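Notebook, walking route guide, Stekivano district
November, entry continues from the previous page

Started 9:45 from the lower tram stop. Purpose today was to walk the whole loop in the direction visitors will walk it, with one small suitcase and one shoulder bag, and record where the draft directions fail. All earlier checks were done uphill first by people who already knew the streets. That hides most of the errors.

Kit: printed draft directions, Truvgate transit card (loaded at the airport kiosk), phone with the offline map, backup paper map from the hotel desk, measuring wheel, pencil. The wheel was zeroed at the tram shelter. It drew attention on the bridge and I was asked twice whether the road was being dug up again.

Leg A, tram stop to market square

Draft says "cross and go straight." There are two crossings. The nearer one leads into a courtyard with a locked gate at the far end. Anyone arriving with luggage will take the nearer one. I did, on purpose, and lost four minutes getting back. Replace with: cross at the second set of lights, pharmacy on your left.

Street name plates on this leg are on one side only, and half are above the height of the awnings. Do not use street names as the main cue before the square. Use the pharmacy, the arcade, the clock.

Wheel reading at the square: 945 m. The draft has this as a ten-minute walk. Took me 14 with the suitcase, on cobbles for the second half. I'd print 15.

Language note. My prepared sentence for asking directions worked at the kiosk and failed at the bakery. The answer came back fast and in a form the phrase list does not cover (an arm pointing one way, a word that I later found means "after"). The phrase list teaches people to ask and leaves them with nothing for the reply. Needs a second column: before, after, behind, as far as, not this one the next one. Keep it to one page.

Leg B, market square to Hotel Vasić

Short leg, mostly fine. Two corrections.

1. The draft sends people up the stair street. It has 100 steps by the sign at the bottom. Fine without luggage. Put the ramp route first and the stairs as the alternative. The ramp starts behind the covered fish stalls and comes out one door below the hotel.

2. The hotel entrance is on the upper street, while the address given on the booking confirmation is the lower street. The lower door is a service door with a bell. It was answered, politely, after a wait, and I was walked through the laundry corridor. Print the upper street as the destination.

Reception desk held the bag at no charge until check-in. Breakfast room open to non-guests until 11. Coffee is ordered standing up at the counter and paid for afterward at the other end. I stood at the wrong end with money in my hand and blocked the line. This belongs in the guide under local habits, one sentence.

Leg C, hotel to the upper viewpoint by bus

Bus 4 from the stop opposite the hotel. The card reader is at the middle door, so boarding at the front with a Truvgate card means walking back through the standing passengers. The card needs to be tapped again on leaving. The draft does not mention the second tap. I skipped it on the first ride to see what happened and was charged the full-line fare, which is more than double. Add the second tap in bold, or whatever the printer can do.

Stop announcements are spoken only. The display at the front showed the end of the line for the whole ride. Cue for getting off: the bus turns sharply right after the tunnel, press the button then. Tested on two rides and both times there was enough time to reach the door.

The viewpoint itself has a railing, three benches and a kiosk that was shut. Toilets at the lower end of the parking lot, coins only. Cloud over the harbor, so nothing to say about the view. The draft calls it "unmissable," and I have struck the word out along with the other four adjectives in that paragraph.

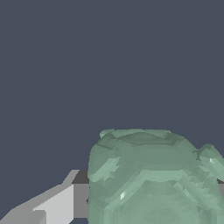 Leg D, viewpoint down to the riverside on foot

This is the weak part of the draft. It was written from the map. Faults in order of walking:

The footpath marked as starting at the benches starts below the parking lot, past the toilets. No sign at the benches. There is a painted mark on the wall at the true start, blue over white, and the same mark repeats at every junction except the third.

At the third junction the left branch looks like the main path and goes to a private orchard. Take the right branch, which narrows and looks wrong for the first stretch. Directions should say it narrows, so that people keep going.

The lower part is steep, with loose gravel over concrete. I had light shoes and went down sideways with one hand on the wall. State footwear at the top of the leg and not at the end, where the draft has it.

Path comes out beside the Flekier ferry office. Wheel reading from the viewpoint is not usable. The wheel skipped on the gravel and I carried it for part of the descent. Repeat this measurement or take it off the city map. Time on foot was 38 minutes with one stop.

Ferry office

Flekier runs the crossing back to the tram side. Posted timetable in the window and the timetable on the leaflet inside disagree for the afternoon boats. Clerk says the window is right. The leaflet says valid through 2036, which I first took for a departure time, as it is printed directly under the departures with no line between. If we reproduce any part of that leaflet, separate the validity note from the table. Two other people at the counter were reading it the same way and expecting a late boat. The last boat leaves well before that.

Tickets are bought at the office and not on board. Truvgate card not accepted. Cash or bank card.

The crossing was short and cold on deck. The inside cabin has a bench along one side and no luggage space, so suitcases stand in the aisle.

General remarks

I have been to this city before, twice, with people who lived here, and believed I knew it. Nearly everything I knew was how to follow them. Alone with a printed page I made mistakes at points I would have described as obvious. The reviewer copy should go to someone who has never been here, and they should mark every place where they stop walking to read again. I stopped 11 times. Six of those were on leg D.

Mealtimes: the draft tells visitors to eat at noon. Kitchens on the riverside opened at 1. Before that I was offered soup or nothing. The soup was good and came with bread I had not ordered and was charged for — a small amount, and normal here according to the menu's back page. Mention it without comment.

Greetings: people say good day on entering a shop and again on leaving, including when nothing is bought. I left the first two shops silently and was looked at. One line in local habits, next to the coffee counter.

To do
Rewrite leg A with the second crossing.
Swap ramp and stairs in leg B.
Correct hotel street.
Second tap on the bus, plus the tunnel cue.
Rewalk leg D uphill and check the marks from the other direction.
Ask Flekier for a current timetable in writing.
Reply column for the phrase list.
Clean the wheel. Gravel in the counter housing, and the last digit sticks.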